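Espuma de polietileno para inserts de mala: notas sobre densidade, corte e cola

4/15/23

Refiz os interiores de duas malas rígidas onde guardo instrumentos de medição, e ficam aqui os apontamentos. A primeira, uma Skuto antiga, vinha com a espuma pré-picotada de fábrica, em cubos que se arrancam à mão. Esse material é poliuretano de célula aberta: absorve humidade, ganha pó nas arestas e, ao fim de alguns anos, desfaz-se em migalhas amarelas. A substituição foi feita com polietileno de célula fechada.

Densidade

Para instrumentos leves (paquímetros, comparadores, blocos-padrão) uma densidade baixa chega. Para o nível ótico, que pesa quase 5 kg com a base, subi para uma placa mais densa, porque a anterior cedia no fundo e o aparelho ficava com folga vertical. A densidade indicada no catálogo é nominal. Convém pesar a placa, medir os três lados e fazer a conta antes de cortar.

A placa que comprei à Gavholm tinha 800 mm de largura e custou 21 euros com portes. Veio ligeiramente empenada do transporte. Deixada na horizontal, com peso por cima, recuperou a planeza de um dia para o outro.

Traçado

O contorno de cada peça foi passado para papel vegetal e depois para cartolina. O desconto depende do que se quer: para encaixe justo, corta-se pelo interior da linha; para peças que se tiram muitas vezes, pelo exterior. O polietileno comprime pouco nas paredes verticais, menos do que o poliuretano, e um molde demasiado apertado obriga a puxar pela peça.

Entre cavidades vizinhas deixo sempre uma parede mais larga do que parece necessário. As paredes finas dobram na primeira utilização e acabam por rasgar na base. Quando duas peças têm de ficar muito próximas, prefiro abrir uma cavidade comum e separá-las com uma tira colada.

Contraste

A cor da camada superior tem utilidade prática. Com espuma preta sobre fundo preto, uma chave em falta passa despercebida. O sistema de duas cores, com camada superior escura e fundo vivo, resolve isso, mas obriga a cortar a camada de cima em toda a espessura. Num bloco de cor única, os rebaixos leem-se apenas pela diferença de tom entre a face e o fundo, e a iluminação passa a contar.
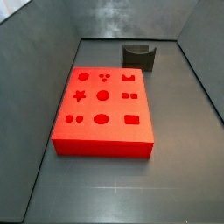 Corte

Lâmina segmentada nova, com a ponta toda de fora, em passagens sucessivas e sem forçar. À primeira passagem pede-se só que marque o caminho. O fio quente dá paredes mais lisas, mas arredonda os cantos interiores e exige boa ventilação. Para os cantos redondos usei um vazador de tubo afiado, rodado à mão.

Colagem

O polietileno tem baixa energia superficial e a maior parte das colas brancas não pega. Experimentei a cola de contacto da Kavia e uma cola quente de baixa temperatura. A de contacto segurou melhor nas tiras estreitas, desde que se respeite o tempo de secagem antes de juntar as faces. A cola quente serve para o fundo, onde a área é grande e o esforço pequeno.

A segunda mala, uma MacLeish, ainda tem a tampa por forrar. Falta-me encontrar espuma ondulada com a altura certa.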